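The Front Room at Drulach, Finally Put Together

October 27, 2022

Hello again! After 758 messages asking when I'd show the front room (okay, that's all my messages since April, but plenty of you did ask), I'm putting up the gallery. It's the formal sitting room, the one with all the dark wood and the gold trim, and I've been fussing over it for months. My budget ran out well before my ideas did, so there was a lot of moving things from one end of the house to the other and back again.

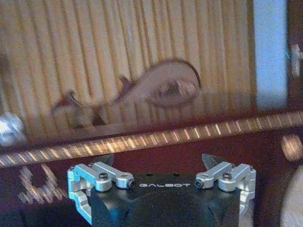
I started with the wood, because everything in here is some shade of reddish brown and it was looking tired. I used the Griltemholm wax on most of it, two thin coats, and buffed until my shoulder gave up. One tin lasted me 6 evenings, and I still have enough for the hall chairs. If you try it, open a window! The smell hangs around.

The curtains took longer than anything else. Skendura had the gold I wanted but only in short lengths, so I waited 29 days for the long ones and then had to press every single pleat. I also went back and forth on the sofa. My sister thinks beige is boring, but I like a calm fabric when the carving is this busy, so it stays.

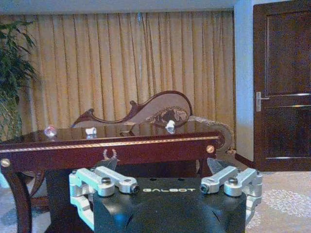

Small tables are my weakness, and I've brought home 5 of them from the Dehghan warehouse over the years (two are in the garage, don't tell anyone). I look at the hardware before I look at anything else. Round brass knobs get me every time, and when there's a little gold laurel wreath on the apron between them, well, I'm reaching for my wallet. I'm trying to keep the top down to a few small things, with the glass ball off on its own at one end so it can catch the light.

Still to do: a lamp, a rug that isn't too red, and something for the wall by the door. I've got my eye on a mirror, but it needs a new hook first.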